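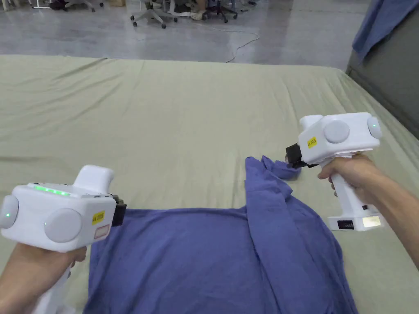

**Fitted sheets** are bedsheets with elastic or gathered corners, made to grip the underside of a mattress and stay there. Sold in most places as part of a set with a flat sheet and pillowcases. Like any sheet they crease, as with the sage-green one on the mattress here, which has soft diagonal wrinkles over its far half. Creasing depends on the fibre, the weave and how tight the corners pull, and it's the most common complaint in buyer surveys after shrinkage.

## History

Before elastic corners, beds were made with two flat sheets. The bottom one was tucked under on all sides, usually with a folded "hospital corner". Took practice, came loose overnight if you were a restless sleeper. Various tied, buttoned and pocketed corners were tried in the early twentieth century. Most were fiddly. Sheets with elastic sewn in became ordinary household goods in the decades after the Second World War, helped along by cheaper elastic and standard mattress sizes.

Uptake was uneven. In parts of Europe the flat bottom sheet hung on much longer, and some hotels still prefer it – flat sheets go through a mechanical ironer without trouble and stack neatly.

## Construction

Two main types.

- **Corner elastic.** Short strips at each of the four corners. Cheap to make. Tends to pop off deep matresses.
- **Full elastic.** Runs the whole way around the hem. Holds better, harder to fold, costs a bit more.

The corner itself is made by cutting a square out of each corner of the cloth and sewing the two cut edges together, giving a boxed pocket. The size of the square sets the pocket depth. A 30 cm pocket suits most ordinary mattresses; thicker ones with a pillow top need more. Some makers add a label reading "top" or "side" at one end, as a sheet put on sideways is a nuisance everybody has met.

## Fabrics

Cotton is the usual choice. Percale is a plain weave, crisp and cool, and creases a lot. Sateen floats more threads on the surface, so it's smoother and a little heavier. Flannelette is brushed cotton for winter. Linen lasts, softens with age, and wrinkles more than any of them. Polyester blends crease least but feel warmer to sleep on. Jersey knit stretches, so fit is forgiving, although it can pill.

Thread count gets printed large on packaging and means less than buyers think. Past a certain point the number is reached by counting the plies of a twisted yarn separately. Fibre length and finish matter more to how the cloth feels.

## Sizing

No world standard. A queen in Australia is not quite a queen in Britain, where the word is hardly used anyway. Imported sheets are a regular source of returns. Labels should give length, width and pocket depth in centimetres, many only give the first two.

The Brilstead mill at Ositton listed 11 fitted sizes in its last printed catalogue, including 2 for caravans and one for a cot. The trade writer Atif Afridi, in *Kahraman*, a household linen quarterly, argued that most of these could be replaced with deeper pockets and longer elastic. The mill didn't agree and kept the range.

## Care

Wash warm, dry on the line or on low heat. High heat is what kills elastic – the rubber goes brittle and the corners stop recovering. Smaller items tend to get balled up inside the corner pockets in the dryer and come out damp, so shake the load out halfway thru. Colours fade faster in full sun, dark greens and blues especially.

Folding is done by tucking the corners into one another, then squaring the sides in on a flat surface. Plenty of people roll them instead.

## See also

- Flat sheet
- Valance
- Mattress protector
- Hospital corner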